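Packing Lunch Without a Soggy Sandwich

Most soggy sandwiches come down to the order things go in and how long they sit before lunch. None of the fixes below cost anything.

Start with dry greens. Wash lettuce the night before, shake it hard, and roll it up in a clean dish towel. Leave the roll in the fridge overnight. Spinach needs the same treatment but tears more easily, so pat it instead of rolling.

Salt tomatoes early. Slice them, salt lightly, and lay them on a paper towel for 20 minutes. Blot the tops before using. If the tomatoes are very ripe, pack the slices in a small container and add them at lunch.

Spread to the edge. Butter or mayonnaise should cover the whole slice of bread, crust to crust. Mustard is mostly water and vinegar and does not seal anything. Put it on the meat.

Toast one side only. Put the slices together in a wide toaster slot so only the outer faces brown, then turn the toasted faces inward. My neighbor Zhiqiang Xiong does this with rye and it holds up well past noon.

Cook bacon ahead. Bake it on a rack, drain it, and let it cool all the way before it goes near bread. It keeps four days in the fridge. Warm bacon wilts lettuce and makes steam inside the wrap.

Add cheese last. Take slices out of the fridge just before you need them. Cold cheese peels apart cleanly and soft cheese tears. Set it over the bacon and lettuce, then close the sandwich.
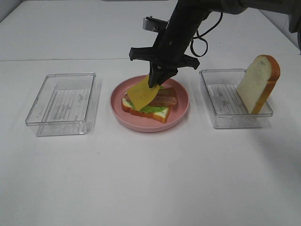
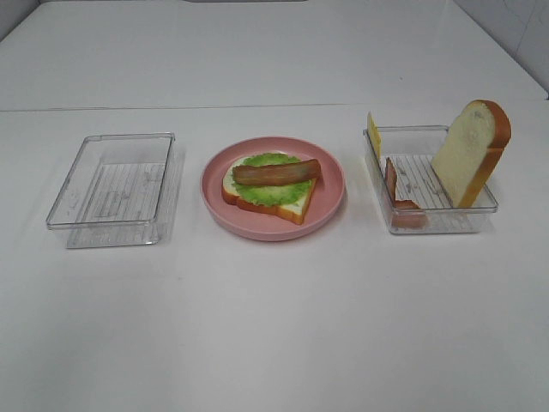
Wrap it in paper. Wax paper or parchment lets a little moisture out. Fold the long edges together twice, tuck the ends under, and cut through the paper if you want halves.

Keep it cold. A frozen juice box works as an ice pack and is thawed enough to drink by lunch. Put it under the sandwich, with a napkin between the two.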